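Helato Creek land deal: who's been out there, and what do you think?

Started by ridgewalker50
April 2025

So the county finally signed off on the Helato Creek easement!! I've been hoping for this for years. The Nilis family keeps the ranch house and the hay fields, and everything upstream of the old bridge can never be subdivided. I walked the public stretch on Saturday and the alders are leafing out, plus I heard a dipper singing over the riffle (my first one there). If you haven't gone, go! Park at the grange and bring lunch, because there's no store past Esetti.
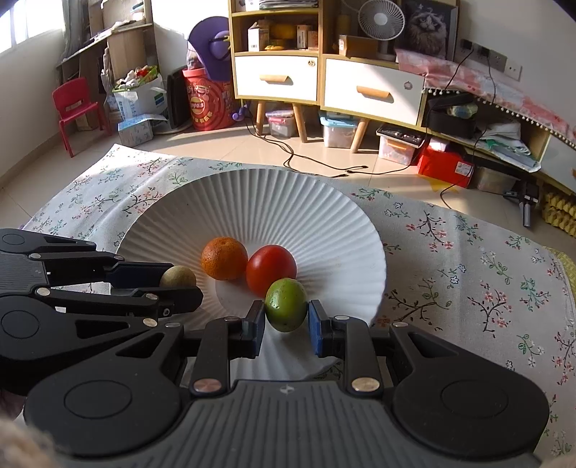 Reply from creekrat_tayla

I'm thrilled too. Two landowners upstream have already asked how they could do the same thing. For anyone new, Brodie Doolan's maps at the Esetti library show the whole corridor, and they're gorgeous. Look for the blue line where the steelhead used to turn around at the culvert.

Reply from Nigatu_Norm

Glad it won't be houses, but I'm going to be the grump. We paid for 80 acres and the public gets to walk on a sliver of it. My taxes, my boots, I'd like to see the upper meadow. A guided walk once a year doesn't count as access in my book.

Reply from ridgewalker50

Norm, I get it, I want to see that meadow so badly. But it's nesting ground and there are cows on it half the year. I'd take a locked gate over a cul-de-sac any day. And the guided walk in October is going to be fantastic, the maples up there turn all at once.

Reply from Nigatu_Norm

Cows are fine on nesting ground but my dog and I aren't? Come on.

Reply from creekrat_tayla

Fair point about the cows, and it did come up at the hearing. The grazing plan keeps them off the meadow until the chicks are out. Whether anyone checks is another question, so go ask for the monitoring reports. They're public and they make great reading (I'm serious, there's a whole page on newts). 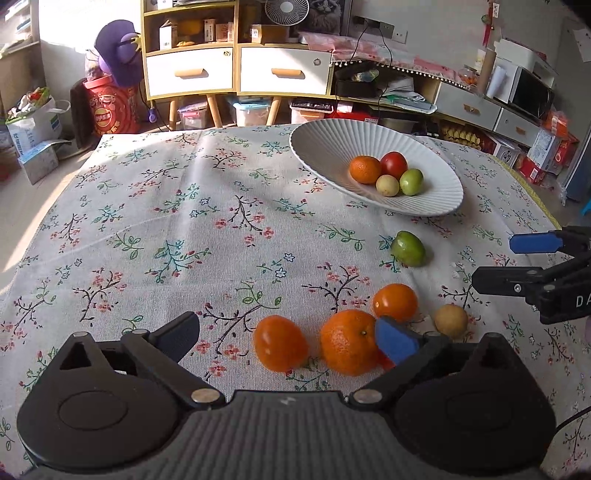 Reply from oldmillpat

I'm 68 and caught crawdads in that creek as a kid, so put me down as happy. Norm, write to Tayla McAlister at the land trust about a second guided walk. She answered me in a day. Does anyone know if the footbridge is open yet? Last I saw there was tape across the near side.

Reply from ridgewalker50

Tape was gone Saturday, Pat! One loose board in the middle, step long.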